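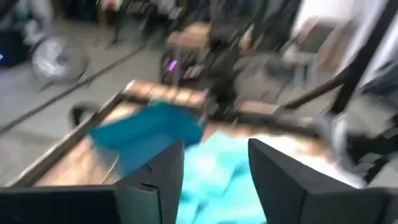
Figure 1. Folding station, August visit. Teal cloth laid over the wooden tray-like frame, pale cyan fabric crumpled alongside.

3.2 Where the cloth goes between folds

Most of the earlier work on folding stops at the fold. Time per item, stack height, number of creases. Our interest is the stuff in between: cloth that has been picked up, put down, and is neither folded nor put away. We call this parked cloth (the term is Maldonado's, from the pilot). Parked cloth takes up room. It also gets picked up again, sometimes several times, and every extra pick-up is work that doesn't show in the finished stack.

Coding was done by Steiner and Fabbri, working seperately and then together on the disagreements. In total 1615 placements, from 211 folding bouts. A placement = any moment a textile leaves the hand and stays put, whatever the surface. Folded items going onto the final stack were coded but left out of the counts here. Surfaces went into four groups: work surface, container or tray, furniture, floor.

Trays were the suprise. The protocol gives them no role except carrying. In practice they got used as a second table. Cloth is laid across the rim, flat or nearly so, and comes off again from there. Figure 1 is typical of what we coded as "on rim": the teal piece sits on top of the frame, its upper edge straight, and the lighter fabric is in soft folds next to and under it. Two cloths of close color, overlapping. Coders had real trouble with this when the colors were closer than in the figure, and we ended up counting an overlap as two placements only when both coders could trace a separate edge for each piece. De Luca argued for one placement per heap. We tried it his way on a subset and the ranking of surfaces did not move, so the stricter rule stands.

Rim vs. inside. Rim placements tended to be short. Inside placements tended to be forgotten, and in 47 bouts the last item folded was one that had been in the tray since near the start. Participants at the Tredley site described this as "saving it for the end." Participants at Bangash mostly said they lost track of it. Same behavior, two accounts, and we have no way of choosing between them from placement data alone.

3.3 Floor placements

Floor was the hardest group. Large pieces end up there, sheets and covers mostly, plus thin wrapping that may or may not be a textile. We kept a separate code (F-u, floor, undetermined) for material that could be either. 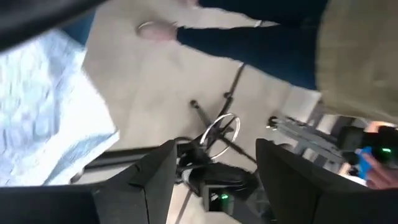 Figure 2. Floor area with office chair base. Crumpled white and pale blue material to the left, coded F-u.

The material in Figure 2 is a good case. Wrinkled, spread on a diagonal over the carpet, could be a plastic bag, could be fabric. Steiner had it as cloth, Fabbri as bag. F-u it stayed. Note also how close the chair is. Casters and loose sheeting on the same bit of floor is a poor combination and we would ask future studies to record chair position, which we did not do until the second site. A person standing nearby, as here, was logged only if they handled the cloth during the bout.

Ansari's suggestion of splitting floor into "near feet" and "clear" came too late for the main coding. A partial recode is given in the appendix, no kappa yet.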